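Handness fitted sheet, light gray: my review after seven months

Oct 26, 2020
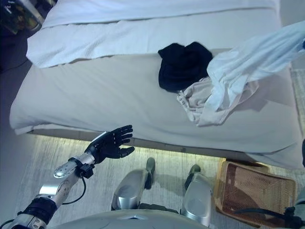

I bought this sheet in March, when my old one got a hole near the corner. I do all my laundry work on the bed, the sorting and the folding, so for me a sheet is also a kind of table. It must stay flat when I pull clothes over it, and it must not leave fluff on black things.

I ordered it from the Van Acker shop in Bestodton. The price was 60 dollars, which I found high for one sheet without pillowcases. There was a cheaper one by Olow on the same shelf, but its elastic went only around the corners. The Handness has elastic on all four sides.

First the fit. My mattress has rounded edges and many sheets make a sharp fold there, or they slide up in the night. This one follows the round edge well. At the front it goes over smoothly and stays under the mattress until I take it off for washing. To put it on alone I need 3 minutes, and the last corner is always hard. I advise to begin with the two corners at the wall.

The surface is smooth and it is not slippery. A pile of clothes stays where I put it. When I lift one piece from the pile, the others do not travel with it to the floor, as they did on my old satin sheet. I can also say that black shirts come away clean. In the first two washes there was a little gray fluff in the machine filter, after that almost nothing.

Now the things I like less. It wrinkles. They are soft wrinkles, mostly from one side to the other, and they come back one hour after I make the bed. If you want a bed like in a hotel you will have to iron it, and I do not iron sheets. I put a folded white towel across the bed near the top, so a part of the wrinkles is covered anyway.

The color is a pale, quiet gray. With my white bedding it looks fresh, and light clothes are still easy to find on it. A coffee stain went out with cold water and normal soap, but I was quick.

The label inside the hem has the washing signs printed very small, and after the summer I could not read them any more. I wash at 148 degrees, so please write down what yours says before it disappears. The elastic is still strong.

I would buy it again, maybe in the sale. Four stars from five. The missing star is for the wrinkles and the label.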